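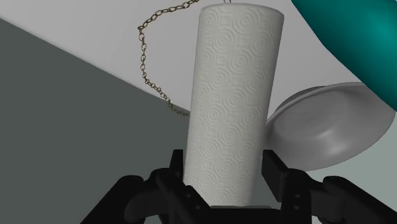 Stustberg Releases Results From Simulated Household Chore Trials

Feb 24, 2022 — Stustberg, a developer of test software for robotic manipulation, today published results from a trial of common kitchen and stockroom chores performed by a two-finger gripper in simulation. The trial used the company's Vudoris simulator and covered 1,433 attempts across five chore types: picking up, standing upright, sorting, shelving and clearing a surface.

The object set contains 154 household items. Paper towel rolls, shallow bowls and thin metal chains are included, and several items are placed near one another in most layouts. Each attempt ends when the item is at its target or when 200 seconds have passed.

Results differed by item type. Rigid items with straight sides, when set apart from their neighbors, were handled most reliably. Paper towel rolls could usually be picked up, but placing them upright within the position limit was less consistent. A roll held close to one end tends to tilt when it meets the shelf, and the controller often released it before the tilt was corrected.

Bowls resting at an angle required more attempts than bowls lying flat. Chains had the lowest completion rate of any item in the set. The planner treats a chain as a series of linked rigid parts, and planning time rises with each part added.

"The question we get from store operators is whether a machine can restock a shelf or clear a counter today," said Qiuyue Shen, head of manipulation testing at Stustberg. "For a short list of items in a fixed layout, yes. For a mixed counter at the end of a shift, our numbers do not support it yet."

The company does not claim that the results carry over directly to physical hardware. Surface friction and the softness of paper goods are approximated in Vudoris. A comparison on physical equipment is planned with Trirnateck, which will supply a test kitchen and a section of retail shelving.

"We want the failed attempts as much as the completed ones," said Muchen Hao, program engineer at Trirnateck. "A dropped roll costs very little. A dropped bowl means someone has to stop work and sweep."

The attempt logs, object list and scoring rules are available to registered Vudoris users. Requests for access may be sent to Yichen Duan, Stustberg product support.

Media contact: Fumiko Maruyama, Stustberg Communications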